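I finally got Florin Husar to sit down and talk to me about felt, and I've been wanting to do this one since October! Florin makes the needle cases and little pouches that sell under the Zomby name, and he works out of the back of a shop in Lollham with a kettle, a radio and a frankly alarming number of pins.

I asked him first why he works on such a pale table. "You see everything on it," he told me. "Every thread, every bit of fluff. I had a brown desk before and I'd lose half a day looking for things." He wipes it down before each new piece and he's pretty strict about what's allowed to stay out (my coffee was moved twice, very politely).

Then we got on to color, and he lit up. Most of his customers ask for red or gray. Florin would make everything in navy if you let him. "Dark blue is kind to people. It doesn't show the pocket dirt, and any thread looks good on it." I said I'd have guessed green, and he made a face.

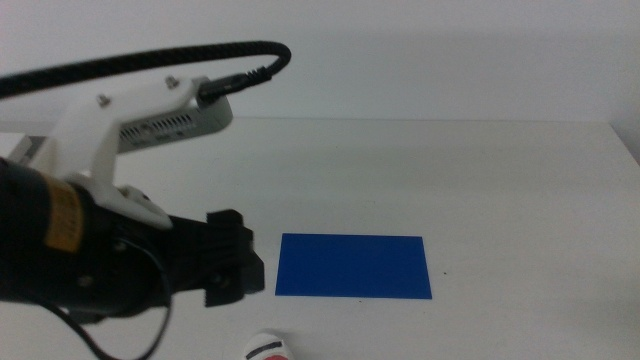
Laying it all out

He plans every pouch flat before he picks up a needle. Nothing gets folded for the first 31 minutes, and yes, he uses a timer! "If I fold too soon, I start sewing too soon, and then I'm unpicking at midnight."

His old teacher, Emilian Mocanu, taught him that, along with a blanket stitch he still does the slow way. I asked how many pouches he threw out while he was learning. "Nearly 100," he said, laughing. "My sister has the ones I didn't throw out."

The next batch is 32 pouches with a slightly wider flap, and after that he wants to try a glasses case. He hasn't settled on a closure yet. Snaps are winning, but he keeps going back to a plain button.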